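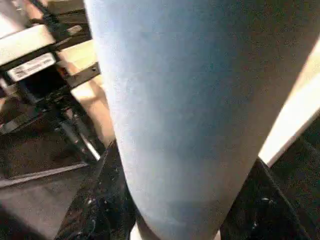

Gray marks on the underside of white plastic chairs

Posted in Furniture and Floors
Viewed 2,533 times

wastley_porch
I have a set of white molded plastic chairs that came from a hall in Wastley when it closed. The seats and backs cleaned up fine with dish soap. The undersides did not. There is a gray film in all the corners between the ribs, and it smears when I wipe it. It is also on the collar where each leg goes in, down in the little ridges.

I have tried dish soap, a spray from Endari that is meant for kitchen counters, and a melamine sponge. The sponge worked but left a dull patch, so I stopped. Two of the chairs also rock a little on a flat floor. I would like to fix both problems at the same time while I have them upside down. There are 11 chairs in all, so I don't want a method that takes an hour each.

I am doing this indoors on tile. What do I put under them, and what do I use on the film?

endgrain26
The gray film is usually old floor polish and dust. Soap slides over it. Use baking soda mixed with a little water until it is the thickness of toothpaste. Put it on with an old toothbrush, work it into the corners, leave it 25 minutes, and wipe it out with a damp microfiber cloth. Rinse the cloth often. If you keep using a dirty cloth you are only moving the film to the next rib.

For the ridges on the collar, wrap the cloth around a wooden skewer with the point snapped off. A cotton swab works too but you will go through a lot of them.

Put down a sheet of plastic before you turn anything over. I use the black kind sold for garden beds. It does not need to lie flat. Wrinkles are fine and they keep the dirty water from running off onto the tile. When you finish, fold it inward from the corners and carry it outside. 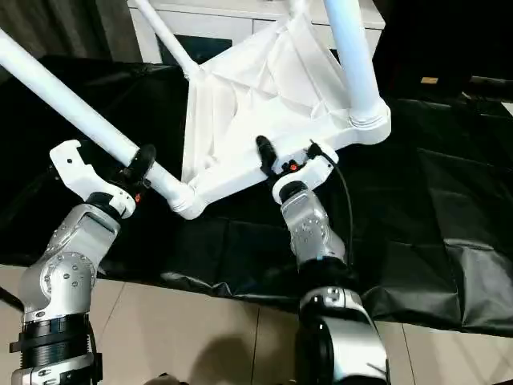

Hold the chair by the frame while you scrub, and keep one hand close to the leg you are working on. If you push on the far end of a leg you put all the strain on the joint. It is a lot easier with someone holding the other side.

Don't use the melamine sponge again. It is a fine sandpaper. The dull patch won't come back to how it was, but underneath the seat it doesn't matter.

pdk_makora
Bleach.

endgrain26
Not on these. It can yellow some white plastics, and it won't do much to floor polish. Never mix it with whatever is left of the counter spray, either.

tworooms
The rocking is a separate thing from the dirt. Check the ends of the legs first. If your chairs have feet or caps, look for one that is missing or worn down on one side. That was the problem with the set I bought from D'Amico. Stick-on felt pads fixed most of mine. Clean the end of the leg with rubbing alcohol and let it dry before the pad goes on, or it will be off again by March.

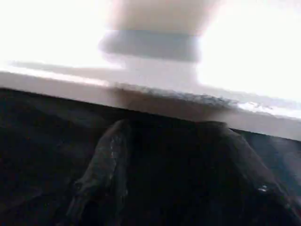
After the pads are on, stand the chair on the flattest bit of floor you have and press down on each corner of the seat in turn. Tile is bad for this if the grout lines are deep. Slide the chair a few inches and test again before you decide a leg is short.

If it still rocks, look at the joint where that leg meets the frame. A hairline crack will open when you pull the leg outward gently. I would not glue a cracked one and sit on it. Mine went to the recycling center.

wastley_porch
Did three tonight with the baking soda. The film came off. One of the rocking ones had a worn foot, and I still have to check the other.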